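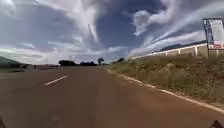 Someone in the comments has already told me to forget about speed and think about lunch, and I love that, because lunch is half of what I wanted to ask about!

First overnight bike ride, long and flat. What would you change in my plan?

Asked 2 Apr 2026 in Cycling > Touring and Overnighters

I've been riding since January after a very long break, mostly weekend loops and a few rides to work, and I'm completely hooked. Now I want to try my first overnight ride: Gunemmont to Fashola, with a night in Skuvitz in between. It comes to 230 km over 2 days, and the first day is the longer one. I've booked a room, so no tent, no stove, no sleeping bag. I get a ride home from Fashola.

The bike is an older steel road bike with room for slightly wider tires. I have a saddlebag, a small handlebar bag from Cilline that I got secondhand (it's great, the zipper runs so smoothly), and two bottle cages. No rack.

My longest ride so far is well short of the first day, but I finished it feeling fine and ate an enormous plate of pasta afterward.

Things I'm wondering about:

Food. I get bored of sweet stuff after a couple of hours and then I stop eating, and then I get grumpy. What do you carry that isn't sweet?

Clothes for the evening. Do you bring real shoes? I was going to walk around Skuvitz and find dinner, and clomping about in bike shoes sounds awful.

Headwind. The second day is open country and there's not much to hide behind. Is there a trick to it, or do you simply put up with it?

Also, how do you get back on the saddle the next morning? I've never ridden two long days in a row. I'm so excited about this that I've already packed and unpacked twice.

Comments on the question

I meant a proper lunch, by the way, sitting down, with a plate. A gas station bar eaten standing up doesn't count.

Is the Skuvitz end of that route still being resurfaced? It was loose gravel for a stretch last fall. Might be worth a phone call to the place you're staying.
> Asker: Good thought, I'll call them!

Answer (accepted)

What a nice first trip! Flat and long with a bed at the end is a lovely way to start, and you've already made the best decision, which was leaving the tent at home.

Food first. I'm the same way about sweet things. My bag has boiled potatoes in it, small ones, cooked the night before in very salty water and wrapped in foil. They go down easily even when I don't feel like eating. Other things that have worked for me: cheese and pickle sandwiches cut into little squares, salted rice balls, pretzels, cold pizza folded over on itself. Cold pizza is wonderful on a bike. Put it in the handlebar bag where you can reach it and start nibbling well before you're hungry. If you wait until you're grumpy, you've waited too long.

Then stop for the proper lunch as well, like the comment says. Take your gloves off, wash your face, sit in a chair. I used to skip this to "save time" and I'd lose all of it again in the last hour, creeping along and hating everything.

Shoes: yes, bring some, but light ones. I strap a pair of thin canvas slip-ons under the flap of my saddlebag. Sandals are fine too if it's warm. For evening clothes I take one pair of light pants, one T-shirt and clean underwear, and I wear the T-shirt again on the ride home. Wash your shorts in the sink as soon as you get in, roll them up tight in a dry towel and stand on it. They'll usually be dry by morning if you hang them near a window. If you own a second pair of shorts, bring those instead and don't bother with the sink.

Headwind: get down low, pick an easier gear than your pride wants, and stop looking at your speed. I put a strip of tape over the number on my computer and only leave the clock showing. Some people sing. I recite recipes.

The second morning is going to feel bad for the first few minutes. Everybody's does. Ride very gently to a bakery, have something warm, and by the time you roll out of there your legs will have remembered what they're for. Please use chamois cream on the first day, before anything hurts, and more of it on the second.

Have a great time and come back and tell us how it went!

Comments on this answer

The potatoes! I tried them on Sunday and I'm never going back to gels. A bit of rosemary in the salt – so good.

Towel trick works with socks too.

Which slip-ons? Mine are too stiff to fold.
> Mine are no-name ones from a supermarket. The soles are really thin, so they're not for hiking.

Answer

Check your tires.

If they're as old as the bike, replace them before you go, and do a few rides on the new ones so you know they're seated right. Carry 2 tubes and a patch kit, and a pump that you have used at least once at home. I met a rider near Fashola with a beautiful new pump still in its packaging who couldn't work out which way round the valve part went. We got it figured out together, but it was raining.

I wouldn't spend a lot on anything else. People will try to get you to buy a bigger saddlebag. I paid more than 80 dollars for mine and all it did was persuade me to bring a second sweater.

Answer

I can only speak to the wind part. Look at the forecast the day before, and if the wind is going to get up in the afternoon (it nearly always does on open ground in spring), leave early. I mean really early, first light, with breakfast in your pocket. The air is so still at that hour, you get all the birds, and the road is practically yours. It's my favorite thing about riding! Ask at your room the night before if you can get the bike out without waking the house.

Also a rear light, on, all day. Straight roads make drivers sleepy.

Comments on this answer

Seconding the rear light. Mine goes on when I leave the garage and stays on.

Asker: Thank you all so much, I didn't expect this many good ideas. Potatoes are on the list, the slip-ons are bought, and I called the place in Skuvitz. They say the gravel is gone and there's fresh asphalt right up to the bridge. They also said I can keep the bike in the hallway, and that the bakery across the street opens before six. New tires go on this weekend. I'm still undecided about the second sweater.

Bring the sweater.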